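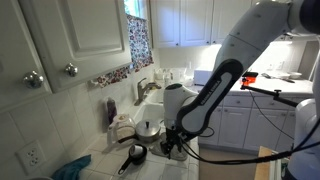 Carafe end of the counter, white tile by the sink

Forum > Roofing and Gutters > Metal or shingle over a low-slope kitchen addition?

ckmbwambo
Looking for opinions before I sign anything. The main house has a normal pitched roof, asphalt, fine for now. The kitchen addition sticks out the back at a 2/12 pitch and has shingles on it that were put there by an optimist. I have a stain on the ceiling the shape of Ohio, and it's annexing Indiana.

Two bids so far. Grina Roofing wants to tear off and put down standing seam. Tolentino says shingles again, with ice and water shield under the whole thing, and they are $907 cheaper. Both guys told me the other guy was wrong. Leaning toward metal. Talk me out of it or don't.
Chepkoech

tf_kuo
Metal. Next question.

gutterman_yu
It's not that simple, Tien-fu. 2/12 is the bottom of the range for most shingles, but it's inside the range if the underlayment is done right. I've had shingles on my back porch at that pitch for 10 years without a drip. What matters is where the addition meets the house wall. Did either of them mention flashing?

ckmbwambo
Grina did. Tolentino said "we'll take care of all that," which I notice is not a line item.

tf_kuo
There's your answer. "All that" is where the water comes in.

YCMan
Third option, since you two are going to do this for 7 pages again: a membrane. Nimell did a rubber roof on my addition in May. It looks like an inner tube, but I'd need a ladder to be offended by it. Came in under both metal bids I got.

gutterman_yu
Rubber is fine until somebody walks on it in the wrong boots.

YCMan
Chak-lun, who is walking on my roof?

gutterman_yu
Satellite guy. There's always a satellite guy.

chtam
Whatever you pick, ask what "50 year" means on the metal bid. On mine it was the paint finish. The labor was covered for two, and the guy I called in year three had a different company name painted on the same truck.

Also ask if the panels are mechanically seamed or snap-lock. At 2/12 I'd want mechanical, and check the minimum slope on the panel they're quoting. Snap-lock often wants more pitch than you have.

tf_kuo
Seconding Chia-hao on the seams. I retract "next question."

ckmbwambo
OK, called Grina back. They had quoted snap-lock. When I brought up the slope there was a long pause and then he said he'd "revise." The revision is not going to be downward, is it.

chtam
No.

ckmbwambo
Getting a membrane price from Nimell and one from Dolla Exteriors down the road. Tolentino has been asked to write out the flashing as its own line. Ohio now has a lake.

gutterman_yu
Put a tarp on it in the meantime, and run it up over the ridge so water can't get under the top edge. Still say shingles would be fine.

YCMan
Post the Nimell number when you have it. I want to know if I overpaid.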